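Last updated: April

In our lab at Rolwood we lost one mug and I think we learned the wrong lesson from it. The arm lifted the mug, the gripper opened too early, and the report said "object slipped." The object did not slip. We let it go, in run 251, because a force reading was old and our program trusted it.

Tzu-hsuan Sin wanted to buy softer mugs. I understand her, but a softer mug only makes the fault more quiet. 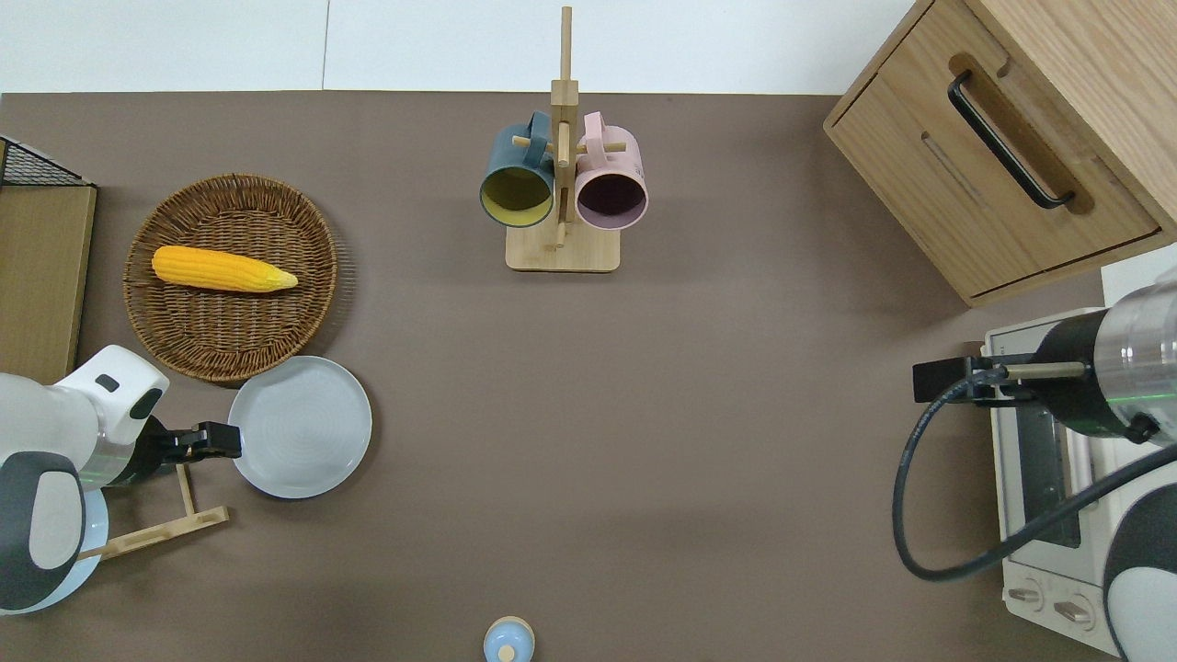
The two-arm table, with the mug tree at the back.

My opinion is simple. When a reading is older than 50 milliseconds, the arm must stop and hold what it has. Chak-lun Peng answers that this will make many stops, and he is right. I would accept all of them. People stand near these arms, and a hand is also an object which can be reported as "slipped."

Please let us write the true cause in the log, even when it is our own name there.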